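**Subject: Re: [jultance-teleop] kinesthetic or leader arm for the bronze fixture?**

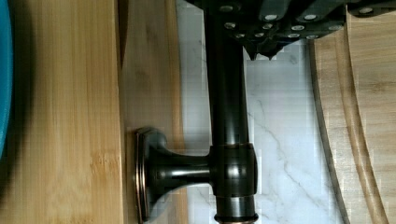
Suksawat, 7th September

Hi all, quick one before I have to give the arm back to the drawer people. Well, I said quick. Answers to the message from last week are mixed in below, I've trimmed the bits we settled on the call.

> We have the Todel set up with the wrist camera and I'd like to start on the fixture pick. Question one is whether to guide it by hand or use the leader arm. By hand is what we did for the drawers and it was fine, people learned it fast and nobody complained much.

Leader arm. Sorry, I know it means booking the other bench. I tried both on this one and by hand was miserable. Drawers are one long pull and you can lean on the arm all you like. With the fixture you're coming straight down over the tube between the boards and then you want tiny sideways moves at the bottom, and with your hands on the wrist you get a nice smooth approach and then a wobble right where it matters. I can see it in the joint logs, big lump in the last bit of every demo. The model will learn the lump. It did with the drawers too, go look, we just didn't care there because the handle was forgiving.

Also your arm ends up in the wrist view when you guide by hand. Forearm comes in from the top, sometimes a sleeve. I don't want to find out in December that the policy has learned to wait for a sleeve.

One thing where by hand is still good: finding out what motion you want in the first place. I do a few passes with my hands on it, don't record, just feel where the elbow goes. Then over to the leader. New people should do this too, they get the idea of the elbow a lot quicker than when I explain it.

> Question two, where on the fixture? I was thinking grab the flange since it sticks out and there's something to hold.

No, the tube please. I see why you'd want the flange but look at how it sits. It's on edge with the flat face toward the wood on the left, right up by the narrow strip, and you'd have fingers scraping down next to the boards. And the arm going out to it is short and necks down in the middle, so if you miss the flange a little you close on the neck and then you've got a different grasp and a different demo. Pick the long tube, above the collar. Come in from the top, over to the side of the tube by a small amount, look at the view, correct, close.

Above the collar I mean on the gripper's side of it, away from the copper-looking ring at the end. We've been saying "above" and "below" to each other all week and meaning different ends. For this thread: collar = the thick part with the raised rims, where the arm comes off. Gripper side, ring side. Please use those.

Don't close ON the collar. It's fatter than the tube and the fingers will do it happily, and the width reading comes out wrong, and then the filter throws the demo away and you've wasted the go.

> Third, do we keep the boards and the marble tile in there or start on a plain background? Feels like a lot going on for a first pass.

Keep them. We did plain for the drawers and then had to redo half of it when the bench changed. The wide bamboo on the left, the narrow strip next to it, the board with the groove on the right, leave all of that where it can be seen. Move it between runs though! Not during. I had one where somebody nudged the grooved board mid-demo to be helpful and the whole thing had to go.

The groove is useful for the operator by the way. It's a long curve and if you keep half an eye on it in the wrist view you can tell when you've rolled the wrist, before you can tell from the tube itself. The tube is near black and shiny and under a black gripper it's hard going, the top of it just vanishes up underneath. I was judging depth off the reflections for the first while and they slide along the tube when you move, so you think you're moving sideways when you're going down. Use the edge where the dark finish meets the white tile. Much better.

Which brings me to exposure. Lock it. The Clullau viewer turns auto back on whenever you restart a session, I've complained to them, no reply yet. With auto on, the gripper comes down over the tile, the white gets shaded, the camera brightens everything and the gray veins wash out and the bronze goes sort of brown. Then you lift and it all goes the other way. Setting is under the camera tab, the little padlock. Check it EVERY session. I've started writing "lock" on my hand.

> Last one. How many, and can we share them between operators?

Target is 200 good ones. We're at 164 after filtering so closer than it sounds, but too many of those are mine and my habits are all over it. I always come in a bit from the right. So what I'd like is 50 from somebody who isn't me, yes I know that takes us past the target, fine, some of mine can go in the bin. Some of them deserve it.

Share between operators, yes, but finish a block before you swap. Swapping every go sounds fairer and it isn't, everybody's first few after sitting down are bad and you end up with a dataset of first few's.

OK so the procedure as it stands, because people have asked me for it in the corridor and I keep telling it differently:

- leader and follower both to the rest pose, check they agree before you engage. If the follower jumps, stop, re-zero, don't just ride it out
- exposure lock (see above)
- lay the fixture down on the tile between the boards, tube running away from the base or across, change it each time, flange left or flange right
- engage, pause a moment, start recording. The pause matters, the trimmer wants a still start
- come down over the tube, stop short of it. Tips hanging just over the tile level is the picture you want in your head
- line up on the gripper side of the collar
- close slow. SLOW. The trigger on the leader is very sharp at the end
- lift straight up, hold, stop recording
- label it right then. Not after lunch

If you fumble and recover, keep it, and tag it "recover". I want those. If you fumble and put a hand in to fix it, delete it. If you're not sure what you did, delete it.

On the speed thing: please go at the speed you'd like the robot to go. Everyone slows right down the moment recording starts, me included, and then the policy crawls. We had this with the drawers, it would creep up to the handle like it was scared of it. Steady on the way down, slower for the last bit, that's all.

The tips. I know the pointed ones are not ideal on a round tube and yes the padded set is on order. Meanwhile mind the tile. They come down like teeth and if you push into the surface the leader gives you almost nothing back, you'll only know from the sound. The force feedback gain is turned low on purpose because at the higher setting the leader buzzed in free air and two of us had sore wrists by the end of the day. If anybody has had luck with a setting in between please post it. I tried filtering it and it just felt like stirring soup.

Mixing data, this came up on the call and I don't think I answered properly. We have a handful of by-hand demos on the fixture from before I changed my mind. I'd leave them out. Not becuase they're useless but the timing is so different from the leader ones, and we've got no good way yet to tell the training which is which. They're in the folder marked "hands", nobody delete it please, I may want them for a comparison.

Open things, shout if you want one:

Somebody to check the time stamps on the wrist stream against the joint stream. I think the camera lags by a frame or so, it looks like the fingers close before they close. Might be the viewer. Might be me.

Better light from the left. There's a shadow across the top of the wide board that I quite like having in but it's the same shadow every time, and that's the sort of thing that'll bite us. A lamp we can move would do it.

Replay. Before anyone trains anything can we replay a few of the recorded ones open loop, fixture put back as near as we can get it. If the replay can't get the tube there's no point asking a network to.

I'm on the arm tomorow morning again, then it's free until the drawer people want it. Put your name on the sheet if you're taking a block, and say leader or follower side because I can never tell from the sheet.

Right, they're standing behind me. More when I've looked at the time stamps.

Surachet Siriwan

(ps the spare trigger spring is in the teal tin, don't use the stiff one)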